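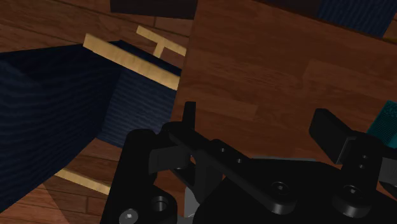

Posted September 1, 2018 by the editor
3 min read
Search this blog Search Go

Kosero Scene Pack, after two months of poking at it

I signed up for the Kosero trial in July, mostly to find out what $615 a year buys you when there are free simulators all over the place. The pitch is a library of furnished rooms with a robot arm already placed and ready to run. Load a room, pick a task, collect your data by lunch. I have heard that one before – the Skirell bundle said nearly the same thing and I never got past its installer.

Credit where due, Kosero installed. It took one evening and 2 restarts. The library lists 141 objects, and I'd call a good number of those the same box in another color.

What I used it for was plain grasping. Put the gripper over a cup, close, lift, put it down somewhere else. I kept to the room they call Ljungberg, which has wooden tables, navy chairs and the usual tabletop clutter. The wood grain looks good from across the room. Up close, from the wrist camera, it is a texture and nothing more, and I wouldn't train anything on that view without mixing in real footage.

The sales page promises "contact you can trust." I don't trust it yet. Thin rims are where every physics engine I've tried gets strange, and I ran the cup task 60 times with the default friction before I was willing to write a word. Some lifts were clean. Others had the cup creeping up between the fingers in a way no cup on my desk has ever done. Support told me to raise the solver steps, and that helped, but then it crawls on my machine.

The Franka arm model is the best part of the package. It has the lettering down the side and even the little red button near the base. Whether the joint limits match the real thing I can't say, and the manual doesn't either. 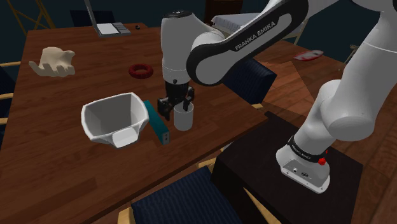
Would I pay for it?

Not at that price. The trial ends and so does your access to the scenes, including any you rearranged yourself – that is in the license, well down the page. Jeltex at least lets you export before the door shuts, though its rooms are uglier.

If they add export I'll look again. Until then I'm going back to my own table files, which are badly lit and belong to me.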